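Community Help > Work and Jobs > Laundry, Cleaning and Hospitality

Folding arm coming to our laundry, what changes for the rest of us?

Posted by hotwash_jo, 2019-10-25

Hello all, long-time reader and only a very occasional poster, so forgive me if this rambles on a bit. I work in a laundry that does towels, tunics and table linen for hotels and a couple of care homes. There are two of us on sorting and the others are on the ironers and the folding bench. Our manager has told us that in February we are getting an arm from Irnetus that picks things out of a basket and lays them flat for folding. It will be on a trial for 3 months to begin with.

We have been promised no job losses, and I do believe that was said in good faith, but I have been at the folding bench a long time and I like it. I like standing next to the same people and having a natter while my hands get on with it. What I would love to know, from anyone who has been through this, is what your day looks like afterwards. Do you end up just watching the thing? Is it noisy? Do they put your targets up? And is there anything we ought to ask before it arrives, while people are still in a listening mood?

Thank you in advance, and sorry for the length!

pegbag_and_kettle

Don't apologise, I could have written every word of that myself two years ago. We have a Stallex on our site (workwear mostly, and a mountain of tea towels) and I will try to tell you the good and the bad as I found them.

The first thing is that you don't just watch it, or not for long. In the early weeks everybody watched it, including people from the office who had never set foot on the floor before! Then it settled down and the job became feeding it and sorting out its muddles. Ours was happy with tea towels and hopeless with anything that had a tie or a strap, so someone had to go through each basket first and take the awkward pieces out. That is proper work and it takes a good eye, but it wasn't in anybody's job description and it took us ages to get it written in. Ask about that now. Ask who does the pre-sorting and whether it counts towards their figures.

Noise was fine, quieter than the ironers by a long way. It was the beeping that got on my nerves – it beeped whenever it lost its grip on something, and you felt you had to drop what you were doing and run over. We asked for the beep to be swapped for a light and they did it the same afternoon, so do speak up about small things.

Targets did go up, I'm afraid. Before, the bench did 200 pieces a shift each on the mixed loads, and they set a new number based on the arm's best day. We asked them to use an ordinary day, with the stops included, and after some huffing they agreed. Get somebody to write down every stoppage from the very beginning. A cheap notebook on a string did it for us. By the end of our trial it had handled 3,068 pieces that we had logged by hand, and having our own number made those meetings a good deal easier.

As for the nattering, that one I do feel for you. Our bench was split in half to make room and the two halves couldn't hear each other. If you can get a look at the floor plan before anything is bolted down, ask for the people to be kept side by side. It cost our place nothing and they simply hadn't thought of it.

otura_user

We had the Otura one. it's ok. slow on anything big. get everyone trained on the stop button, not just the supervisor. no idea about Irnetus sorry

thirdshiftlinen

I agree with nearly all of what pegbag said, though our targets were left alone, so it isn't the same everywhere. I am at Chuang, on nights, and I would add something about training. They picked 2 people from our shift and sent them off to learn it properly, and those two got a bit more an hour. It caused some bad feeling, mainly for want of anyone being told how they were picked. If there is training going, ask for it to be offered to the whole floor, and put your own name down even if you feel a bit daft about computers. I did in the end, and most of it was learning how a load ought to go into the basket. One soft, bunched-up thing at a time is far easier on the fingers than a great knot of sleeves, and anyone who has worked a folding bench knows that already.

I still fold by hand for part of most shifts and I am glad of it. Ask whether you can rotate – we swap over at the tea break, and my shoulders are better for it than they were.
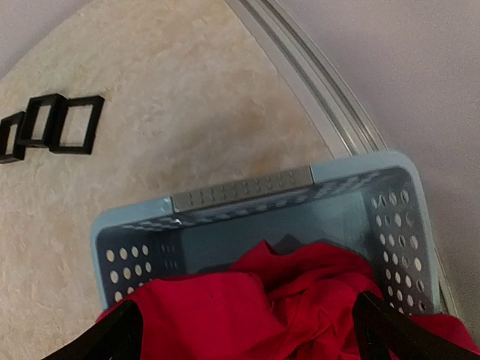
The other thing I meant to say is about the tables. Ours were put at the height that suited the arm and we spent weeks bending down to them before anyone had a word. Ask if yours can be raised, and try it in your work shoes when you do. Let us know how you get on in February, I should like to hear.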